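4.2 Reading picture books aloud at Wistport

I started this part of the study thinking I'd be looking at pictures, and I ended up spending most of my time on page turns. The Wistport sessions used two picture books from the Grovirier list, both about a pair of animal friends who fall out and make up. I picked them for their length (35 pages each) and for how much of the talking is left to the reader. In the first one, the hedgehog never says sorry in words. You have to do it with your voice, or leave it alone and let the kids work it out. 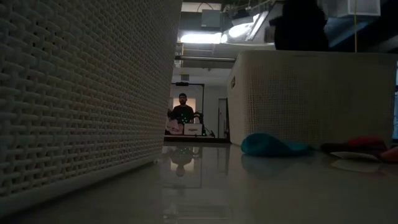
I left it alone most of the time. When I did, the children filled the gap themselves, usually right before the turn, and they were pretty bossy about it. "He's sorry, go on!" was the sort of thing I wrote down over and over in January. Kpodo makes a similar point about bedtime reading, that a pause belongs to the listener, and I think that's right, though my groups were bigger and a lot louder than a bedtime.

The second book was harder for me to read well. Its jokes sit in the speech balloons, and the balloons don't always run left to right, so I kept landing the punch line early. I've kept those readings in the sample - dropping them would make me look like a better reader than I am. My transcripts come to 300 pages, and I coded up to 100 turns from each book using the Trinduden scheme.

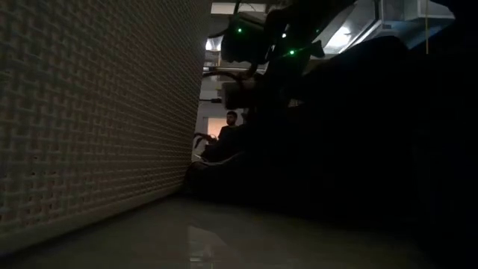 Figure 3. Side view along the tabletop.

Coding a page turn means deciding where it starts, and I went back and forth on that. I settled on the moment the reader's hand leaves the text. Texture is another thing I'd like to code next time, and I mean texture on the page, the kind of dense grid of small raised squares and holes you see on the woven panel in Figure 3, where the pattern shrinks as it goes back. Young listeners want to touch a drawing like that, and a hand on the page holds up the turn.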